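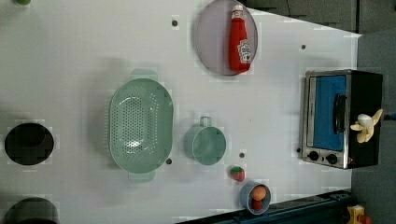

22 September 2025
Notebook entry, play kitchen table. R. Matei, with notes from S. Dumitrescu.

Purpose: settle the contents and layout of the toy kitchen set on the white table before the written inventory goes to Nelano in October. The previous list was a merge of two supplier sheets (Flanwood and Vastell) and used different words for the same pieces. "Strainer," "colander" and "sieve" all referred to the mint-green oval one. From this entry on it is the colander.

Names to use on labels and in the inventory:

Plate, round, gray
Ketchup bottle, red, white cap
Colander, mint green, oval, two handles
Mug, mint green, one handle
Strawberry
Bowl, blue
Egg, tan-orange
Egg, white
Banana, pale yellow
Toaster oven, black and steel trim

The small red round piece in the blue bowl stays as "red round" until Sebastian finds it on the Flanwood sheet. He thinks tomato. The sheet has both a tomato and a cherry, and the dimensions given for them overlap. The dark pots go on a separate cookware list, as does anything green at that corner of the table.

Layout. The bottle lies on its side on the plate. The mug sits next to the colander with its handle turned the same way as the colander's upper handle. The strawberry goes between the mug and the blue bowl. The toaster oven has its own place near the far edge of the table, door facing in.

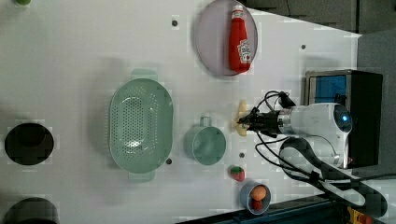

Bottle on the plate, mug beside the colander, strawberry and blue bowl below.

Dimensions. The colander measures 196 mm along its long axis with the handles excluded. The Vastell sheet says 175 mm. I measured again from the outside of the rim and got 196 again. Most likely the sheet gives the perforated floor only. I have written 196 in the inventory with "rim to rim, no handles" after it. Anyone using the sheet to pick a storage box will pick one that is too small.

Color. The mug and colander are close enough to be listed under one color name. Sebastian wanted "sage" for the mug. Under the overhead light I can see his point, but two color names will make people look for two sets. Both are mint green in the inventory. The plate is a different problem: gray in one light and lavender in another. Listed as gray.

Bottle. Lying down is the standard position. Standing, it takes less of the plate but goes over when somebody leans on the table, and then it rolls. The label has print too small to be of use for identification at table height, so the inventory goes by color and cap. Orientation: cap away from the bowl.

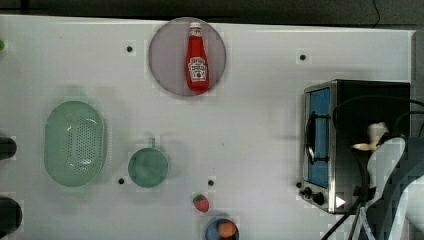
Bottle orientation on the plate. Colander at left, mug to its right with the handle up.

Holes in the tabletop. Left open for now. Sebastian proposed plugging them with the caps from the Nygård shelf kit, which are a size too large. Do not force them. The layout does not depend on the holes and they should not be used as reference marks, as parts of the set can cover them.

Storage. The set goes into two boxes. Box 2 takes the colander with the mug inside it, then the plate on edge along the side. Food pieces go in the blue bowl, and the bowl goes in last. The toaster oven does not go in a box. Its knobs catch on the flaps. Shelf 3, door closed, nothing stored inside it.

Cleaning. Damp cloth for everything except the toaster oven, which gets a dry one. The colander needs a brush for the perforations. Crumbs of label adhesive collect there when labels are trimmed over the table, so trim them at the bench.

Open items:

Confirm "red round" against the Flanwood sheet (SD)
Ask Vastell what their 175 mm refers to (RM)
Print new labels with the names above, old ones to be removed first (SD)
Cookware list, separate entry (RM)

SD note, added later: the white egg and the tan-orange egg have the same part number on the Flanwood sheet. I have given them suffixes W and T in our list. Rodica to check that Nelano accepts suffixes before the labels are printed.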